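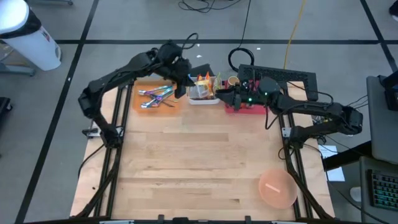 The butcher-block top, with the orange tray and the white bin over at the far side.

Wollix Butcher-Block Work Table: Long-Term Review
Posted 4 Sep 2019

I bought the Wollix table to replace a folding table that sagged in the middle. I wanted one surface that could take groceries, meal prep, mending, mail and the occasional small repair without needing a cloth over it. The price was $200 from Urngate, before delivery. I paid for it myself.

Delivery and assembly

The top and the base come in separate boxes. The top is heavy and the box has no handholds, so plan on two people to get it up any stairs. Mine arrived with one crushed corner on the carton, but the wood under it was fine.

Assembly is simple if you work upside down on a blanket. The bolts go into threaded inserts that are already set in the underside, and the hex key in the bag fits properly. One insert was slightly off line with its hole in the base. I left every bolt a quarter turn loose until all of them were started, then tightened them in order. The instructions tell you to tighten as you go, and I would ignore that.

The bag of hardware has no spares in it. I wrote to Urngate to ask if extra bolts were sold separately and was told they were not.

The top

The top is made of strips of wood joined side by side, some a pale tan and some a little darker. The color varies more than it does in the catalog photo. I like it. Someone matching it to existing cabinets might not.

It is 30 inches deep. That is more than most kitchen counters and it matters more than I thought it would. Things that live on the table all week can go along the back, and there is still room in front to roll out dough or open a newspaper. The downside is reach. I am not tall, and I have to lean to get at anything on the far side.

The edges are eased but still fairly square. The corners are sharper than I would want in a house with small children. A few passes with fine sandpaper would take care of it.

Finish and care

The table comes with a thin coat of oil, which is enough for a week or so of light use. After that, water drops started leaving pale rings. I sanded them out lightly by hand, going with the grain, and put on Mudaliar wood oil, 2 coats with a night between them. Wipe off the extra after fifteen minutes or it stays tacky.

I have since tried Unside board wax over the oil. It makes spills bead up and it feels nicer under the hand, but it shows every place where a hot mug has been. For a table used mostly for dry work I would use it again. For one next to a stove I would stick to plain oil.

Things that marked the top: a wet tea tin left overnight, turmeric, and blue ballpoint that went through a single sheet of paper. Things that did not: tomato sauce wiped up within a few minutes, flour paste, olive oil, and masking tape left on for several days. The turmeric faded by itself over a month. The tin left a gray ring that needed sanding.

I do not cut directly on it. The maker says you can, but then you are refinishing it far more often, and a cutting board costs very little. 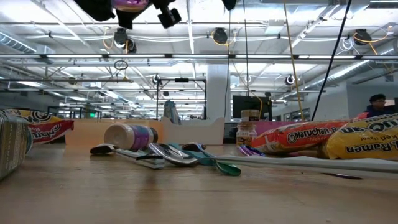
Unpacking groceries is what I use it for most, and the depth helps again there. A full week of shopping can be spread out and sorted before any of it goes into a cupboard. Round bottles stay put when they are laid down, so the top is close to flat. I checked it with a long straightedge in the spring and found a very slight dip across the middle. I checked again last week and it had not changed.

Stability

With the bolts tight, the table does not rock front to back. There is a little sway side to side if you knead dough hard. I retightened everything after the first month and that took out most of it. The adjustable feet are plastic and will mark a soft floor if you drag the table, so lift it.

I have clamped a pasta machine and a small vise to the front edge. Both held. The vise left dents on the underside, where I cannot see them, and I now put a scrap of cardboard under the jaw.

What I don't like

The underside is not finished. It felt dry and rough when it arrived, and a top that is oiled on one face only is more likely to cup. I oiled mine underneath before assembly, which added a day. For this money it should be done at the factory.

There is no shelf and no drawer. Urngate lists a drawer as an add-on, but it has been out of stock each time I looked.

The warranty does not cover splitting if the top has been kept near a heater. Mine is against an outside wall with a radiator at one end, so I have a strip of board between them.

Who should buy it

It suits someone who wants a large plain surface and does not mind oiling it a few times a year. If you want to wipe it down and forget about it, get laminate. I would buy the Wollix again at this price, but I would wait for the drawer to come back and order both together, because shipping is charged per order.

Rating: 4 out of 5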